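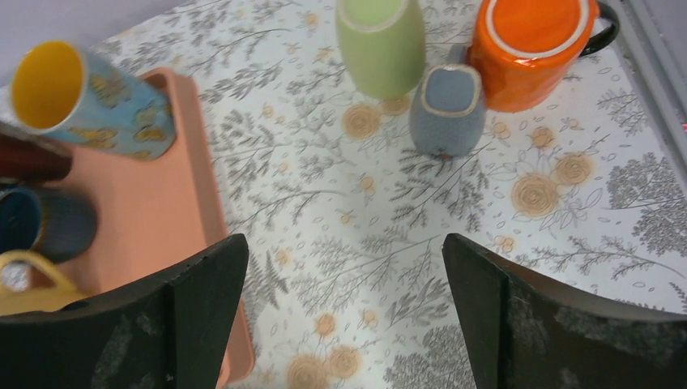 Week 3 handout: Clearing and carrying cups
Front of House Basics, evening group
Calum Sutherland

Hello again, and thanks for bearing with me last week when I ran over (I get carried away with napkins, sorry!). These are my notes on trays, tidied up a bit, so you don't have to scribble everything down while I talk.

1. Which tray

We've got two sorts in the cupboard. The flat Clarero ones are fine for plates but I wouldn't put a mug on one if you paid me. For cups I want you on the trays with a raised rim and rounded corners. The rim catches a mug that starts to slide, and the rounded corners are much quicker to wipe out afterwards — crumbs love a square corner.

2. Standing up or lying down

People argue about this one. My rule: anything going out to a guest stands up, always. Anything coming back can lie on its side as long as it's been emptied first. Tip the dregs into the slop jug, then lay the mug down. If you lay several together, point the mouths the same way. It makes unloading into the rack much faster, and you're less likely to hook a handle through another handle and lift two at once. I've done that with a full tray at a christening and I still go red thinking about it.

3. Loading order

Heavy mugs first and nearest your body. Light ones go further out. Work along the tray from one end and try not to hop about, or you end up with a gap in the middle and a wobbly lot at each corner. By the third round of practice last March's group could clear 27 mugs in eight minutes with no chips, which I was very proud of!

If you're working from a cloth-covered table, put the tray down on the cloth lengthwise and bring the cups to it. Don't drag it. Patterned cloths are lovely for hiding tea splashes, but they ruck up under a tray just like plain ones do, and then whatever's still standing on the table goes with them.

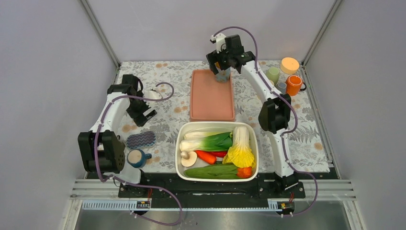

Corners are where I see most breakages. A cup put down half on the rim feels steady until you lift, and then off it goes. Set it on the floor of the tray, give it a tiny nudge inwards, let go, and only then reach for the next one. Mixed mugs are harder than matching sets, by the way, as they all have their own idea of where the weight is. Practise with whatever odd ones you've got at home.

4. For next week

Please read the Vodholm sheet on stacking saucers, both sides. Then load a tray at home, carry it the length of your hallway and back, and write me a few lines on what moved and why. Up to 100 words is plenty. Bring a clean tea towel too.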